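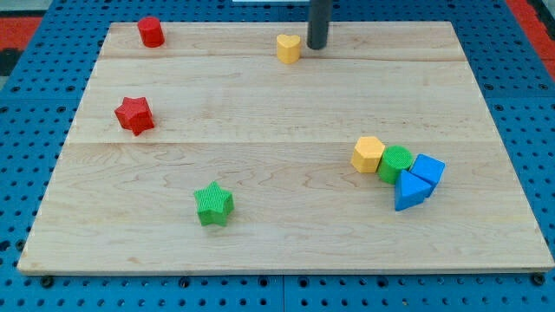
3.2 Materials. Loose-part sorting was chosen because it needs little instruction and no reading. Each set was laid out on a flat board of pale wood with a visible grain, set on a blue perforated table (Figure 1). Shapes differed in outline and colour – the red cylinder and the yellow heart, for instance, share neither. Sets were supplied by Lemitz and kept in the playroom at Flarkum from May.

Search this journal Go

Kazlauskienė and Zeleke each ran 8 sessions. A session ended after 900 seconds or when the child left the table.

Figure 1. Blocks on the wooden board.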